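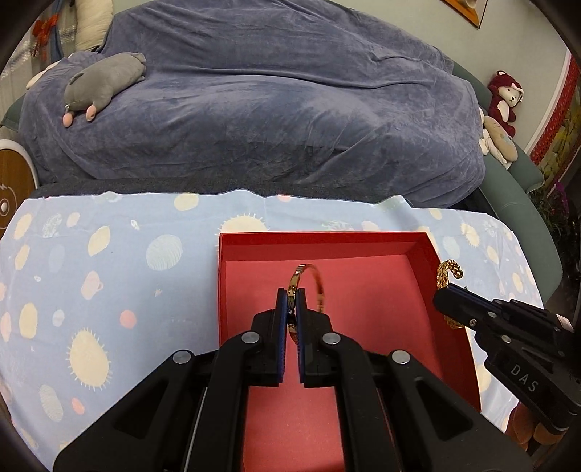 Figure 5. Bangle on its edge in the red box, openwork bracelet at the right wall.

Section 5: Putting Bracelets and Bangles Away

By now you should have finished Section 4 and own a Milis tray insert that is more or less the right way up. If the insert is still in its bag, any shallow cardboard box will do for this section. The red one in Figure 5 has no dividers to fight with.

Before you start

Pick a soft surface next to somewhere you can sit. A sofa is fine. Spread a sheet or a thin blanket under the box and pull the wrinkles out of it, especially if it's a busy print. A thin bangle on a plain cloth is easy to find. A thin bangle on a cloth covered in suns, planets and little stars can keep you occupied until supper.

Move stuffed toys to the back. They may watch.

Thin bangles

1. Wipe the bangle inside and out with the gray side of the Plustico cloth. The other side is for glass and will leave lint in any engraving.

2. Hold the bangle by one narrow side of the band. Don't squeeze it across the full width of the circle. Thin bands bend more easily than they bend back.

3. Lower it into the box on its edge and keep hold of it while you decide where it's going. A bangle on its edge is a wheel, and it knows this.

4. Lean it against a wall of the box or lay it flat. If you have several, lay them flat with a strip of the supplied tissue between each one.

5. If there is engraving on the outer face, turn the bangle so you can read it from above. You will want this in September, when you are late for a wedding and looking for one in particular.

Note: The tissue strips are 30 mm wide. Cut them down for narrow bands if the overhang bothers you. It bothered Revathi Kurian, who wrote the first version of this guide and gave it an entire page.

Openwork and filigree bracelets

6. Set these down last. The holes in the pattern catch on chains, tissue, sleeves and one another.

7. Bring the bracelet in near a side wall, away from the bangles. You can rest it partly on the rim for a moment while you clear a space.

8. Lower it to the floor of the box before you let go completely. The rim is a stop along the way and makes a poor final address.

9. Place a folded square of tissue over the top. Don't push tissue through the pattern. Getting it out again takes tweezers and most of an evening.

CAUTION: Do not put the lid on while anything is standing on its edge or resting on the rim. The lid will close if you press hard enough. The bracelet will have been consulted too late.

CAUTION: Do not use the Negi polishing paste on openwork pieces. It dries in the gaps and turns white.

If something doesn't fit

Take everything out and begin again at step 4 with the widest piece. If it still doesn't fit, you need a second box. The deep tray is part number 74 in the parts list, and it stacks on top of the shallow one once the feet are clipped on (see Section 6).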